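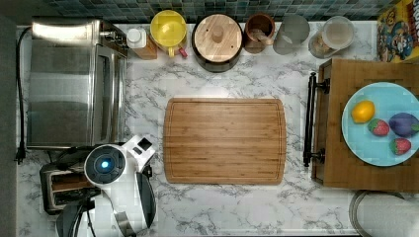
Automation at the Misbridge staff kitchen

The Misbridge staff kitchen is a shared workplace kitchen that prepares breakfast and light meals for the people employed at the Misbridge works and at the two office buildings next to it. It is best known among people who study small-scale automation for having brought robot arms into a room that was never built for them, and for having done so slowly, with the kitchen workers taking part in most of the decisions along the way. The kitchen serves 220 people on an ordinary morning, a number that has stayed fairly steady through all the changes described in this article.

Background

For most of its history the kitchen was run by hand, in the way that such kitchens usually are. Each worker kept to one stretch of counter and did everything that happened there, from cutting and toasting to filling plates and wiping down at the end. The work was sociable, and former staff tend to remember it fondly, but it was also hard on the wrists and shoulders, and the early start made it difficult to fill open places. A good deal of the morning went into small movements repeated many times over: reaching to the back of the counter for a canister, turning, setting a plate on a tray, and turning back again.

The idea of using robot arms came up in January, during a long talk about whether to hire for the early shift or to change the shift itself. The kitchen's manager, Jonalyn Manalastas, had started there as a breakfast cook and had strong views on which jobs she would happily give away and which she would not. Her list of the first kind included fetching, carrying and putting back. Her list of the second kind began with tasting and ended with talking to people at the serving window, and it has been kept more or less intact ever since.

Installation

The arms were fitted by Brevetti, a small engineering firm, and the software that plans their movements was supplied by a second company, Konen. The first working shift with an arm in regular use took place on April 2, 2020. The engineers had at first wanted to clear the counters and replace the everyday containers with a matched set that would be easier to grip. The staff asked to keep their own things where they were, and after some back and forth the engineers agreed, so the arms had to be taught to work among ordinary canisters, cups, boards and toasters of different shapes and finishes.

This took longer than planned. Clear containers gave particular trouble, and so did shiny metal, which could throw off the sensing when the morning light came in low. Lids were a long chapter of their own. Konen's engineers ended up collecting 636 practice runs before the arms were allowed to handle food during serving hours, and many of those were done with the kitchen workers standing alongside and showing, with a good deal of patience, how they would have picked the thing up themselves.

Changes to the work

The most visible change has been in the shape of the day. The early shift now begins 30 minutes later than it used to, with the arms setting out the first trays while the cooks are still changing and having their coffee. Cooks move between stations more than they did before, and each of them has been trained to stop an arm, restart it, and correct it when it has put something in the wrong spot. A short course, 10 hours in all, covers this training and is counted as paid time.

No jobs were cut when the arms came in, though two places left open by retirement were rewritten as mixed posts, partly cooking and partly looking after the machines. Opinions about these posts have varied. Some of the younger staff have enjoyed them very much, and one has gone on to full-time work with Brevetti. Others found that minding a machine asks for a kind of steady attention that is tiring in its own way, even when the hands are resting, and that it leaves less room for the easy chatter that used to carry everyone through to the end of breakfast.

There was also the matter of pace. In the first months the arms were slower than the people, and the cooks would often reach in and finish a job out of plain habit, causing the arm to stop and wait. The kitchen dealt with this by giving the arms work that could be done ahead of time, and by letting the busiest part of the morning remain mostly in human hands. That arrangement is still in place.

Study and reception

The kitchen has been the subject of one longer study, known as the Bạch report after its author, which followed the staff through the first year. It found fewer complaints of sore wrists and a modest rise in complaints about noise and interruptions. The report gave a fair amount of space to the decision to leave the counters as they were, and suggested that workers who kept their familiar tools were quicker to trust the new equipment. Brevetti has disagreed in part, pointing out that a matched set of containers would have saved several weeks of practice.

Later changes

A second round of changes is planned for the washing-up area, where the work is still done entirely by hand.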